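Hand gripper check, Ojo unit 2 — after the jam

Jaw pads: OK. I was sure one had peeled, but no, both fine!
Hinge screws: FAIL, now fixed. One had backed out and the left jaw stuck half shut on a pillowcase (yikes). Tightened, and I'll look again at 3,000 grips.
Release: OK, tried it on a towel.
Stop button: slow at grip 233. Wrote to Rellar, no answer yet.
Loose cords: see below — please move them first, I snagged one last time.
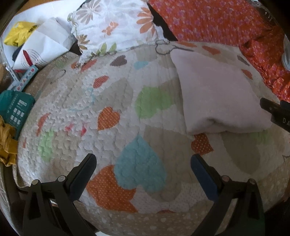
Bornum, September

Jaws open over the heart quilt, towel on the right. The gray cord up by the white pillow is the kind I mean.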